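Search this book Go

Chapter 3
Comparing Grippers on Soft Goods

What this chapter covers

By the end of this chapter you should be able to set up a fair comparison between two or more grippers, choose test items that show their differences, and record results so that another person can repeat your work. You will need the force and friction material from Chapter 2. You will not need any programming until the controller exercises at the back.

3.1 Why cloth is used as a test

A gripper that handles blocks and tins well may do poorly with a blanket. A block has sides to push against, and it keeps its shape when pushed. Cloth has neither quality. The fingers must pinch a fold, and if no fold is there they must make one. Whether they can do so depends on the shape of the fingertips, the grip of the pad material, the angle at which the fingers close and how hard they press into the surface below.

Most of the data in this chapter comes from a comparison run by Sena Dankwa, who tested hand-held versions of three two-finger designs. They are called Hestitz, Hakon and Trisix in the tables. The same operators used all three, and each gripper was tried on the same list of household textiles. The full set holds 1,191 attempts, of which 585 were made on beds and the remainder on tables, floors and chair seats.

A hand-held gripper is moved by a person, so the arm and its controller are left out of the result. This is useful early in a project. If a pad slips on wool in the hand, a better controller is unlikely to cure it. Once a finger design has been chosen, it can be mounted on an arm and the tests run again. The change in results then tells you something about the arm.

3.2 What counts as a grasp

Before any testing starts, write down what a successful grasp is. Dankwa's rule was that the cloth had to be lifted clear of the surface at the point of contact and held there until the operator finished a slow count of three. Attempts that picked up a second layer were logged separately as double picks. There were 181 of these, and they are worth more of your time than the plain failures. A double pick means the pads had plenty of grip but the fingers went too deep.

Layered cloth makes the judgement harder. On a made-up test bench you can lay one towel on a bare board. In a bedroom one cover lies over another, the layers slide, and folds run in several directions. The Chauhan scoring sheet in Appendix B has a column for the layer underneath. Fill it in before the fingers close, as it is difficult to recall afterwards.

Colour and pattern matter as well if a camera is to find the edge of the cloth. A plain grey cover gives few cues across its middle, while a checked one shows every bend. Keep notes on both, even when you are comparing only the fingers. The camera comparison in Section 3.6 draws on the same attempts. 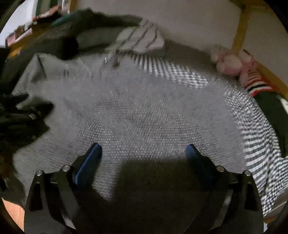 Figure 3.1 Open gripper with blue pads over a grey textile, with gingham cloth beneath.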